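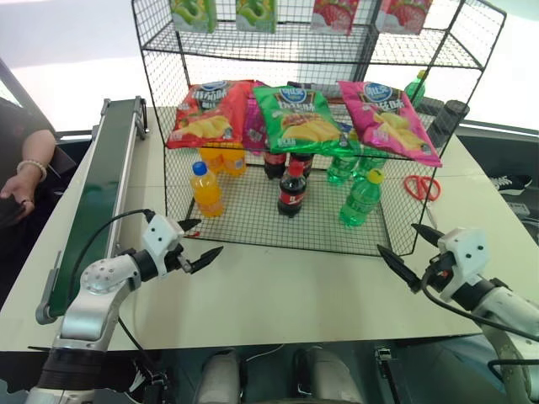
How to keep snacks and drinks on a wire rack

In our house the snacks lived for years in one deep drawer. The chips became crumbs at the bottom, and the children opened a new bag every time because they did not find the old one. In June I moved everything to a wire mesh rack with three levels, and I want to share what I learned, with some small tricks for people who have little space like me.

Hanging packets on top

Candy and small sweets come often in packets with a hole in the upper part. Do not lay them down. They slide over each other and after one week it is a mess. Hang them from the top level, and leave some distance between one flavor and the next. I keep green fruit packets on the left and red fruit packets on the right, so I can say to my son "take one from the left" while I am cooking.

If a packet has no hole, fold the top corner two times and use a small binder clip. The loop of the clip goes on the hook. A packet of 125 grams is fine like this. Heavier ones pull the clip open, and I put them in a jar.

Under the hanging packets you will have a wire floor. Keep it mostly free. I tried to fill mine with cookie boxes, and then every packet was caught on a box when somebody pulled it.

Chips in the middle

Bags of chips are full of air and they do not want to stand. I let them lean forward, with the name of the flavor to the front. Red, green and pink bags in one row are easy to tell apart even for a child who does not read yet. A second bag can go behind, in the gap between two front bags, where you still see a piece of its color. With three rows it does not work anymore, the front ones fall.

Some advice for this level:

Put the bags in loosely. If you press them, the corners go over the edge of the shelf and catch on your sleeve.

For opened bags, fold the top down to the chips, press the air out slowly and close with a clothespin. Put the opened bag always in front.

Do not keep chips above the stove or next to a sunny window. The oil in them gets an old taste long before the date on the bag.

If the bags slide, cut a strip of rubber drawer liner as long as the shelf and lay it under them. My roll is from Cuso and I used less than half.

Bottles at the bottom

The drinks must be on the lowest level, this is the one rule I never change. When I had bottles in the middle, the rack was shaking each time I took something from the top. My small bottles are 400 ml, and they fit well in this height with the caps on. Measure yours before you buy a rack! The distance between the shelves is usually written in the small print, and it is less than you think from the photo in the shop.

I sort them by flavor: orange on the left, cola in the middle, green on the right. Each flavor has one bottle in front and two in the back. When the front one is taken, pull another forward. Look at the caps too. With us orange has a blue cap, cola has a red one and the green drink a yellow-green one, which helps when the labels are turned away.

A bottle on wire can lean a little, because the foot comes between two wires. It is not dangerous, but if it disturbs you, lay a thin cutting mat on the shelf.

Cleaning the mesh

Dust and sugar stay in the corners of the grid. A cloth does not reach them. I use an old toothbrush with warm water and a drop of dish soap, then I dry the rack with a hair dryer on the cold setting. If water stays where the wires cross, a painted rack can start to rust. For sticky spots leave a wet paper towel on them for 11 minutes (I tried shorter, it was not enough) and then brush.

Before you buy

I compared a Kidadton rack and a Bronon one, and took the Bronon because the side panels were closed with mesh down to the lowest shelf. With open sides the packets fall out. Check also that the feet have rubber, or glue small felt pads under them, as a metal frame leaves marks on a light table. I changed my pads already once, after they became dirty from mopping the table with too much water.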